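Speaker notes: dehumidifiers for equipment shelters
Bramwell, May 26, 2005

Slide 1. Introduce self and Fludum. Say that questions can wait until after slide 7, as most are covered by then.

Slide 2. Why shelters get damp. Door opened, warm air comes in, meets a cold wall panel. Cable entries are the other main route. Mention the Wudlow site, where the racks were fine but the floor channel held water all through February.

Slide 3. Two types of unit. Refrigerant type is cheaper to run in mild weather. Desiccant type keeps working near freezing and weighs less. For an unheated shelter we fit desiccant.
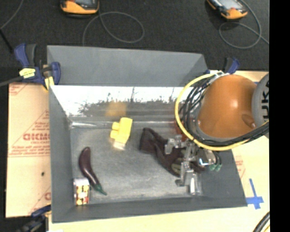 Slide 4. Sizing. Start with the sealed volume, then the number of door openings per day. Do not size from floor area. The Wudlow shelter was sized that way and the first unit ran without a break for 9 days.

Slide 5. The Litia unit. Wall mounted, outside or inside. Rated airflow 206 cubic metres an hour, power draw at full load 249 watts. Wet air outlet must point downwards and away from any intake. Point at the drawing here.

Slide 6. Upkeep. Filter out, tap it clean, back in. Change it once a year, more often on dusty ground. Check the door seal at the same visit. Humidistat is set before delivery and should be left alone unless the racks change.

Slide 7. Questions. Price list is on the table by the door. If asked about trailer mounting, say the brackets are still on test.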